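Robots and rules: how a home robot is kept safe

A robot that works near people has to follow rules. Some are written down in papers called standards. A standard says what a machine must do and how to check that it does it.

Many rules are checked first on a computer, in a make-believe room. The Wendov rule book for young builders has 27 rules, and most can be tried this way.

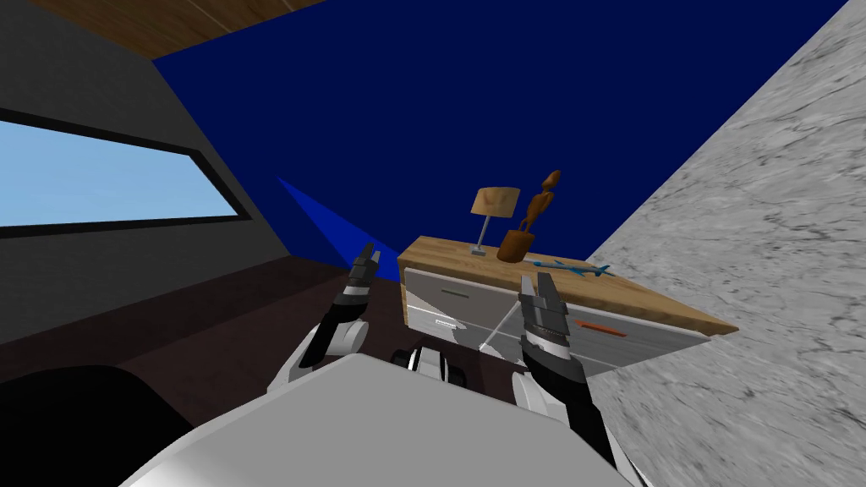

Two robot arms reach towards a dresser in a computer-made room.

Rule 2 covers reach. An arm must slow down near furniture, and small things on top, such as a lamp or a toy plane, must not be knocked over.

Rule 3 covers grip. The fingers must open wide enough before they close on anything - a half-open gripper can push an object away.

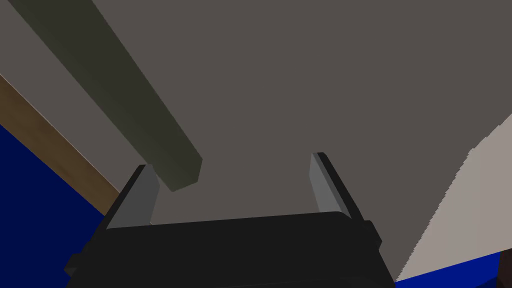

A gripper with its fingers open and nothing between them. The green rod is not touching either finger.

Each rule is tested 134 times. Every result is written down, including the failures.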